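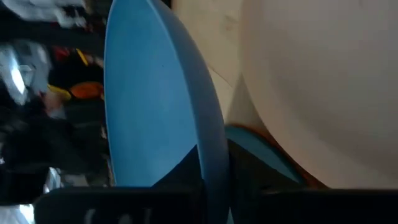
손목 카메라로 본 하늘색 접시. 손가락 두 개로 옆벽을 물고 있다.

2020년 8월 20일

접시 정리 셀의 그리퍼를 다시 손봤다. 지난번 글에 쓴 대로 손가락 패드를 교체한 뒤부터 얇은 접시를 잡을 때 각도가 조금씩 돌아갔다. 처음에는 패드 재질 탓인 줄 알고 Ciltel에서 받은 예비품으로 바꿔 봤는데 똑같았다.

로그를 열어 보니 패드 교체 후 집기 동작이 1,033회였고, 그중 재시도가 붙은 것이 8회였다. 8회 모두 접시를 세워서 드는 동작이었고 눕혀서 옮길 때는 하나도 없었다. 그래서 패드는 그대로 두고 손가락 고정부를 풀어 봤다. 왼쪽 손가락 밑의 심이 한 장 빠져 있었다. 내가 패드를 갈면서 빼놓고 다시 넣지 않은 것 같다.

작업 순서는 이렇다.
전원을 내리고 손가락을 분리한다.
심을 넣고 나사를 손으로만 조인다.
그리퍼를 닫아 양쪽 끝이 맞는지 본 다음 본조임.
영점을 다시 잡고 저속으로 집기 시험.

영점을 잡을 때 Prastau 제어기가 이전 값을 계속 불러와서 시간이 걸렸다. 설정을 저장하고 제어기를 한 번 껐다 켜야 새 값이 들어간다. 매뉴얼에는 없는 내용이라 적어 둔다.

그다음은 선반 쪽이다. 겹친 접시를 다룰 때는 손가락이 위에서 내려오기 때문에 선반 바와의 간격이 중요하다. 접근 높이를 조금 올리고 하강 속도를 400에서 낮춰 가며 맞췄다. 선반 번호별로 값을 따로 저장했다.
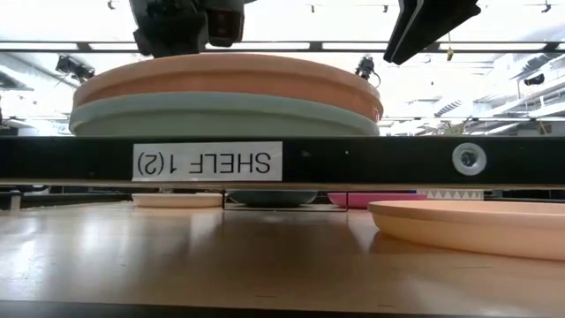
Ernő Fülöp: 저도 비슷한 셀을 만지는데, 접근 높이를 올리면 겹친 접시 중 위에 있는 것만 잡을 때 물리는 깊이가 얕아지지 않나요? 저는 높이는 두고 손가락 벌림 폭을 줄여서 해결했습니다. 심 두께도 알려 주시면 좋겠습니다.

깊이는 얕아지는 게 맞다. 그래서 마지막 하강 구간만 따로 두고 거기서 보정한다. 벌림 폭은 접시 종류가 섞여 있어서 건드리지 않았다. 심 두께는 분해할 때 재지 않았다. 다음에 열면 재서 추가하겠다.

남은 일은 고정 나사 풀림 점검과 케이블 정리다. 패드는 11월에 다시 볼 예정이고, 그때까지 재시도 횟수는 계속 기록한다.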